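3.2 Sorting and packing at the Irndale depot

Households in the two districts were asked to keep back all packaging for a fortnight and bring it in on the Tuesday. Most did. Some brought it late, a few brought everything they had in the shed, which we could not use as there was no way of dating it. These were weighed apart and left out of the totals.

The Birdale households lived further from a shop and bought in bulk, so we expected fewer but larger boxes from them. Gikwood the other way round - more small parcels, more tape, more padded envelopes. In all 1201 items were logged. Mixed items (card with plastic windows, card with foil lining) were logged under the heavier material, following the rule Dubey and Ntuli set out for the earlier Magesa count. Not a perfect rule. It overstates card slightly and we come back to this in section 5.

Each item got a condition grade on arrival: sound, worn, or spent. Sound meant the board would take tape again and the corners held when pressed by hand. Two graders worked seperately and then compared sheets. Where they disagreed the lower grade was kept. Disagreement was commonest on boxes that looked fine outside but had gone soft along the fold lines, and on anything with a printed or coated outer face, where damp is hard to see.
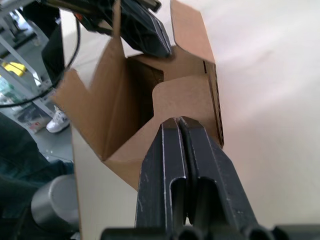
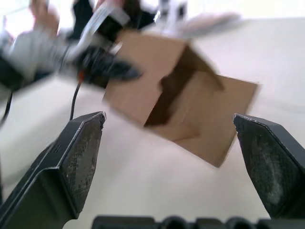
Figure 2. First view: open corrugated box, white outside and brown inside, flaps folded open.

3.3 Reuse at home

The second part of the work was the interview. We spoke to 60 households, mostly at the kitchen table, a few over the phone in the evening. Questions were kept short. What happens to a box once it is emptied, where is it kept, who decides when it goes out. Storage came up far more than we had planned for. People with a garage or a dry cupboard kept boxes for months, people in flats got rid of them the same week whatever their views on waste.

Several said they would reuse a box for storage but not for posting, as old labels and torn tape looked careless to whoever got it. One respondent in Gikwood kept a stack purely for moving house and had not moved in years. Views on the kerbside collection were mixed and are dealt with by Ndlovu and Pretorius in their own paper, so we leave them here.

Age of respondent made little differnce once storage space was taken into account. Size of household did - larger ones kept less. We think this is simply room again, though the sample is small and the Birdale replies were uneven. Interviews were coded by Mabuza and checked by Dubey, with notes kept on any change of code.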